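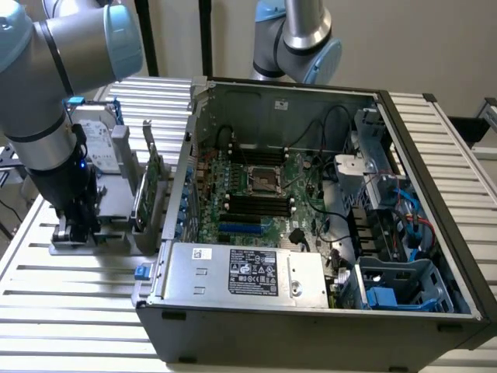
25th December, Lotville bench

Left arm faulted again on the drive pick. Run 13 of 50. Gripper closed on the caddy, started to lift, then wrist torque tripped and everything stopped. Right arm held position like it should. E-stop not needed but I hit it anyway.

Log has the grip force at 26 N when it tripped, limit is set way above that. So not the force. Think it's the approach angle, caddy binding in the fixture on the way up. Same thing we saw in November on the Skultard cell and never wrote down properly.

Second problem, worse. After reset the Brivard controller came back at full speed instead of the slow mode. Arm went home fast, right past the card. No contact. Hands were out. Still, NOT ok.

Done so far:
- speed cap forced to 400 mm/s in the startup script
- re-taught pick point, lift straight up first then tilt
- card slot pick disabled untill the caddy one is clean

To do: ask Bae support why reset drops the mode. No one reaches in over the fixture with drives on, reset or no reset. Restart count from 1 after that.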